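Gripper for rotary knobs, Tradberg or Tremeck fingers?

lmacaraeg
Hello all. I am comparing two finger sets on our two arms, with the task board. Sliders and push buttons are fine with both. My problem is the knob. The Tremeck fingers are curved and they hold it, but after about 62 degrees of turning I lose the angle. Has someone compared them with the flat Tradberg ones?

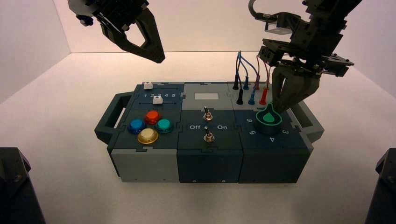

Last edited by lmacaraeg, April 2020

I come to the green knob from above with the right arm and the left one waits open. Controller is the Agbayani, loop at 1000 Hz.

cloruretti
I would not blame the fingers. Your wrist has to turn exactly on the axis of the knob. If it is 2 mm beside, any finger will slip. Check the calibration first.

marites_m
I disagree with cloruretti. We had good calibration and the curved fingers still slipped on a pointer knob. With flat pads it stopped. For the toggle switches I prefer the curved ones, so it depends on what you do more.

lmacaraeg
Thank you both. Marites, did you change the grip force also?

marites_m
No, same force, only the pads. I made 2000 turns with each set.

cloruretti
On which knob? A round one is a different story.

marites_m
Teardrop, similar to hers. I can send the log to Leonora if she wants it.

lmacaraeg
Yes please. I will repeat the calibration tonight and then order the flat pads.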